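Table Skinholm : notre avis après cinq mois de repas, de devoirs et de bricolage

Publié le 15 août 2020

Je vous avais promis un retour sur cette table dès le mois de mars, et puis les semaines ont filé, le jardin m'a réclamée, et me voilà enfin devant mon clavier — à la table en question, d'ailleurs, avec un thé posé sans dessous-de-verre (ne faites pas comme moi, j'y reviens plus bas). Vous avez été plusieurs à me demander si je la rachèterais, et je préfère prendre le temps de vous répondre correctement.

Pour situer un peu les choses, nous sommes quatre à la maison, dans une cuisine tout en longueur où l'ancienne table ronde de ma grand-mère prenait une place folle. J'ai longtemps hésité entre la Skinholm et le modèle Drusine, plus élégant avec ses pieds fuselés, mais dont les rallonges se rangent à part. Or je n'ai plus un seul placard libre ! C'est Zdislava Danko, ma voisine du dessus, qui m'a convaincue en me laissant essayer la sienne un dimanche entier, enfants compris.

Livraison et montage

Deux cartons, assez lourds, à monter à deux si vous habitez à l'étage. La notice tient sur 12 pages et elle est plutôt claire, sauf le passage sur les glissières, où les schémas de gauche et de droite se ressemblent tellement que nous les avons inversées la première fois. Il y a 16 vis longues, toutes identiques, et une petite clé fournie que je vous conseille de laisser dans son sachet : une vraie clé à poignée vous épargnera les ampoules. Comptez à peu près deux heures, pause café comprise.

Un mot du service client, tout de même. Il nous manquait un patin, j'ai appelé, et je suis tombée sur un certain Ctibor Matoušek, d'une patience d'ange, qui m'en a envoyé tout un jeu sans rien me demander. Ça ne change pas la vie, mais ça met de bonne humeur.

Le plateau blanc au quotidien

J'avais très peur du blanc, je l'avoue. Avec deux enfants, dont une grande amatrice de sauce tomate, c'était presque de la provocation. Eh bien, il s'en sort mieux que je ne pensais. Un coup d'éponge tiède suffit le plus souvent, et pour le feutre j'utilise le nettoyant Randik, très dilué, sur un chiffon doux. Seul le thé m'a laissé une auréole tenace, et encore, il faut se pencher à contre-jour pour la retrouver.

L'autre bonne surprise, c'est le confort pour les travaux minutieux. Sur un fond aussi clair, on repère tout de suite une aiguille ou une petite pièce égarée, et les couleurs vives ressortent très bien.
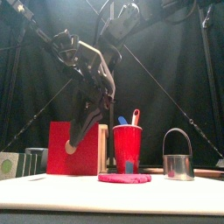 Stabilité et rallonges

Fermée, la table ne bouge pas d'un cheveu. J'y ai pétri ma brioche, j'y ai fixé la machine à pâtes, rien à signaler. Ouverte, c'est un peu moins glorieux : la rallonge du bout fléchit légèrement quand on s'y accoude, et mon beau-père s'y accoude toujours. Nous avons tenu à sept pour un anniversaire, sans nous cogner les genoux, ce qui était impensable avec l'ancienne.

Le mécanisme, lui, était dur au début. Il s'est assoupli au fil des semaines — un peu de savon sec sur les glissières aide beaucoup.

Ce que j'aime moins

Les chants marquent vite, surtout aux angles, et j'ai déjà un petit éclat du côté de la fenêtre. Les chaises Shahbazi que j'avais achetées pour aller avec sont par ailleurs un peu trop hautes, les accoudoirs ne passent pas dessous. Mesurez bien avant de commander !

Alors, je la rachèterais ? Oui, et dans le même blanc. Si vous recevez souvent du monde, regardez quand même la Drusine, dont les rallonges m'ont paru plus rigides en magasin. Et si l'une de vous a trouvé une bonne astuce pour les éclats sur les chants, les commentaires sont ouverts, je prends tout.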